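Robot cells, session 11 – when the job goes wrong and nothing alarms

Handout to go with the talk. Slides are on the shared drive, ask Clotilde Pichon if you can't get in. Bring this back next week, we use it for the write-up.

## What we're covering

- silent faults v. loud faults
- the Skovdale dropped-part case
- recovery moves, and why they hurt people
- what to check before you press reset

Not covering guarding or light curtains today. That was session four, notes from Tanveer Zaidi.

## Loud and silent

Loud fault = the arm stops, a light changes, the log gets a line. Annoying but safe enough. Everyone knows something is up.

Silent fault = the arm thinks all is well. Grip closed, force reading within limits, next move starts. Meanwhile the part is on the floor, or held by the wrong end, or halfway out of the fingers.

Key point, underline it: **a closed gripper is not a held part.** Finger position tells you where the fingers are. Nothing more.

Ways to get a silent fault (add your own in the margin):

1. Grip on a round handle, load out at the far end. Handle turns in the fingers. Width between fingers doesn't change so the sensor sees nothing.
2. Limit set too wide. Somebody widened it to stop nuisance trips and never put it back.
3. Cable snag. Arm gets there, but slow, or pulls the cable out of its clip.
4. Load shifts mid-move. Fine at pick, fine at place, wrong in between.

## The Skovdale case

Small parts sorting cell, built by Vasseur, run by Skovdale. One arm, shelves of bins, one shift a day. Job was to carry loose parts on a flat tray with a handle, tip them into a bin, come back.

What happened, in order:

- Tray picked up by the handle. Grip check passed.
- Handle rolled in the fingers during the long swing. Part slid off before the bin.
- Tip move ran over the bin with an empty tray. Count went up by one anyway.
- Same again, on and off, for 24 cycles.
- Operator spotted parts on the floor and reached in under the arm to get one. Cell was waiting on a signal, not stopped.
- Signal came. Arm moved. Bruised forearm, could of been far worse.

So two failures. The dropped part is a quality problem. The reach-in is the safety problem, and the first one caused the second. People go in to tidy up. If the cell makes a mess it is inviting someone inside.

Raphaël Bodin's report blames the grip force. Albane Hamel, who did the second one for the insurers, blames the count: it should never have gone up without something seeing the part land. Read both. I lean towards Hamel but you can argue it either way in the write-up, marks are for the reasoning.

## Waiting is not stopped

Three states, learn the difference:

| State | Arm moving? | Can it move without you? |
|---|---|---|
| Running | yes | yes |
| Waiting | no | **yes** |
| Stopped and locked off | no | no |

From outside the fence the last two look the same. Only go in on the last one. Key in your own pocket, not the shift leader's.

## Recovery moves

After a fault the arm has to get home from wherever it is. The program was written for the normal path. Home may be a straight line through a rack.

Things to look at before reset:

- what is the arm next to, on the side you can't see from the panel?
- is anything still in the gripper, and is anything sitting on *that*?
- where do the cables go, and will they follow?
- how far is the nearest upright or rail

Walk round, all sides you can reach from outside. Then slow speed, thumb on the stop. Karnonden site rules say two people for this, good rule, copy it.

For the handle problem look at how far the load sits from the fingers. For the rack problem look at how much is close by.

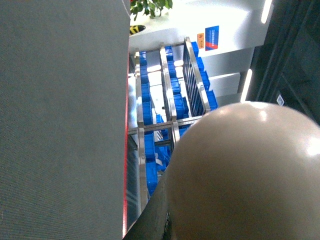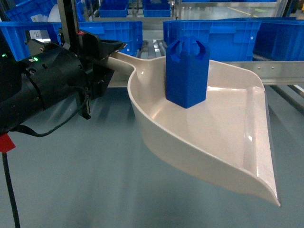 ## For next week

Pick **one** silent fault from the list and write a page:

- how would the cell find out by itself?
- what would a person be tempted to do if it didn't?
- what stops them getting hurt doing it?

No new sensors costing more than the arm please. We get that every year. A cheap scale under the bin is fine, so is a simple look-down check after the swing – say what it would miss though.

Anayeli Villaseñor is taking the lab slot, sign up on her door. Groups of 3, no bigger. Long hair tied back, no lanyards, closed shoes. You will each do one lock-off from start to finish and sign the sheet, and if you haven't signed it you can't do the November practical.

Reading: Bodin report all of it, Hamel report sections 3 and 4 only. The Puvow notes on grip checks are optional and a bit out of date but the drawings are good.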